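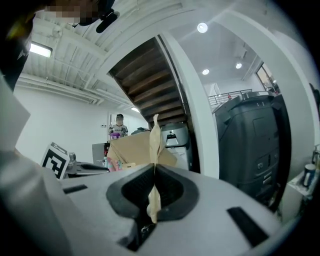 Packing paper is a thin, soft paper used to protect objects inside a box. It is made from wood fibers, and it is usually tan when the fibers have not been bleached. A flat sheet gives very little protection. A crumpled one gives much more, and the difference comes from the folds. The strip of crumpled tan paper standing upright near the open cardboard box has folded edges that catch the light. Each of those edges is a ridge, and each ridge works a little like a weak spring.

What a fold does

When a sheet is crumpled, it bends along many short lines. The lines run in different directions and meet at points. Between the lines are small flat areas that lean against each other. Most of the space inside a ball of crumpled paper is air.

Press on the ball and the ridges bend. Bending them takes energy. If a box is dropped, some of the energy of the fall goes into bending paper, so less of it reaches the object. Engineers call this cushioning.

Paper does not spring all the way back. After a hard knock, some ridges stay flat, and the paper is thinner than it was. A box that has been dropped many times is therefore less well protected than a box that has just been packed.

Crumple test

You will need 3 sheets of the same paper, a ruler, and a paperback book.

Leave the first sheet flat. Crumple the second sheet loosely. Crumple the third as tightly as you can. Lay the book on each one in turn and measure from the table to the bottom of the book. Write down the height. Then press gently on the book, let go, and measure again.

The loose ball is usually tall but flattens easily. The tight ball is shorter and harder to squash. Packers use both kinds. Loose paper fills wide gaps around light things. Tighter paper goes under heavy things.

Why the box has flaps

A common cardboard box has four flaps at the top and four at the bottom. They fold inward, two short ones first and then two long ones. The walls are made of corrugated board -- a wavy layer of paper glued between two flat layers. The waves normally run up and down when the box is standing, which helps the walls carry the weight of other boxes.

Wim Stevens tests boxes at the Cuypers packing works in Flinport. His press squeezes an empty box from above until the walls buckle. A medium Girko box, the kind used there for toys, is squeezed about 2,000 times a year. It is a new box every time, of course -- a buckled one is sent for recycling.

Packing small items

Put a layer of crumpled paper on the bottom of the box. Place the heaviest items on it. Fill the gaps at the sides, then add the lighter items and a last layer of paper on top. Close the flaps and shake the box gently. If something slides or rattles, open it and add paper to that gap.

Words to know

Corrugated: shaped into regular waves.
Cushioning: soaking up the energy of a knock.
Fiber: a very thin thread of material.
Void fill: the packer's name for anything that fills empty space in a box.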